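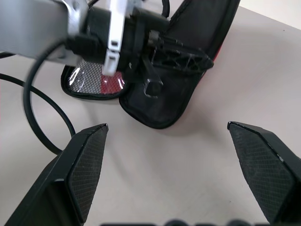 Black zip case, open, at the white table.

August 30, 2022. Sorted the cable drawer before the Nandulholm trip. The soft case with rounded corners is staying in service; the Grelard one goes, zip teeth gone at one corner since June. Chargers in the case, adaptors in the side pocket of the rucksack. Cut 2 leads from the list, both duplicates. Longest remaining lead will not lie flat unless coiled wide, so it travels separately. Wiped the table after. Matt white shows every mark. Finished at 8. Still to do: label the Arai charger, check the Vetdale train times.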